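Zutis two-finger gripper, bench kit
Trade-in and trial page. Updated March.

Quick version: two-finger parallel gripper, black, serrated finger faces, fits most mid-size arms with the bracket in the box. Sold singly or as a pair. We keep trial sets and post them out, you get 14 days, then buy or send back.

In stock: 22 singles
Price: 198 per gripper, ex VAT
Bench pair with wrist cameras, brackets and the Volter controller: 884, ex VAT
Carriage: added at checkout

What's in the box

Gripper body, fingers fitted
Angular wrist bracket and screws
Power and data lead (one, short. Longer one is extra, see below)
Spare finger tips
Paper quick start. The full manual is a download, don't lose the code on the lid

Not in the box: arm, controller, camera. Ask if you want a bundle price.

What we tried it on

Yevhen Shevchuk and Lihua Meng ran the pair on the long bench, one on each arm, against our older Xiong set. Thin floppy stuff mostly. Folding, passing from one side to the other, picking a flat orange piece up off a pale board by its edge. Boxes and bottles are easy, any gripper does boxes.

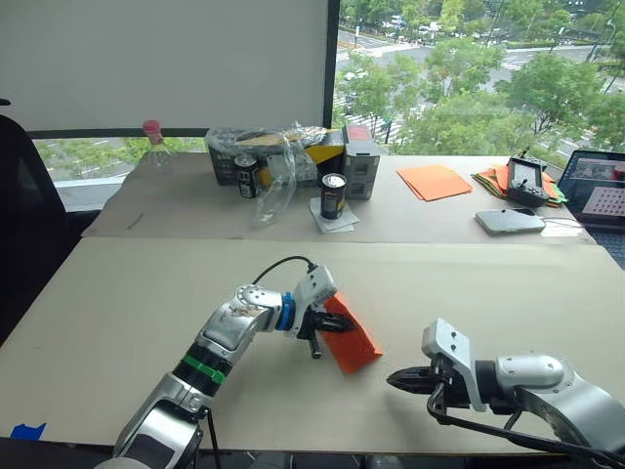 Orange piece held in the left gripper, and the wrist view with the finger tips over it on the board.
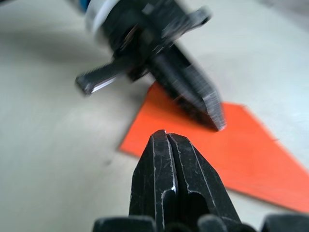
Results, short

Edge pick, flat piece on hard board: good. Tips come to a narrow end and close up tight, so they'll get under a corner if you come in low. Come in steep and they just push it along.

Hand over, arm to arm: good once the approach was slowed. At full speed the second gripper arrives before the cloth has stopped swinging and you get a miss.

Folding: fair. Needs both grippers plus a decent operator. Lihua got neat folds, Yevhen got some folds.

Single sheet off a stack: poor. Takes two or three at a time. Xiong set was no better. If this is your main job get the Wekier suction head instead, we stock that too.

Wrist camera: useful close up, keep the exposure short or the other gripper smears when it moves. The fingers do take up a good bit of the view. Hongjun Yu moved the mount back a notch on our second set and prefers it, your choice.

Wear

Finger edges scuff. Paint goes first along the corners and at the tips, pale lines then bare spots. Doesn't change the grip that we could measure. If you run vision that looks for the fingers, retrain or touch up with matt black. Spare tips are a stock item.

Fitting notes

Power off first.
Bracket goes on before the gripper, not after, the back screws are hidden otherwise.
Leave slack in the cable over the wrist. Turn the wrist by hand both ways through full travel and check nothing pulls.
Run the zero routine with fingers open and nothing betwen them.
Start at low force for cloth and paper.

Known niggles

Short lead is too short for a long forearm. Order the long one.
Controller firmware on older Volter units reads finger gap wrong after a restart, update it before you ring us.
Left and right brackets look the same. They are'nt. Check the stamp.

Ordering

Trial sets go out Monday, orders in by noon. Ask for Kgomotso Moodley on the sales desk, or Xinyi Tan for anything to do with bundles and brackets. Tell us which arm and which controller, saves an email.

Returns in the orginal foam please.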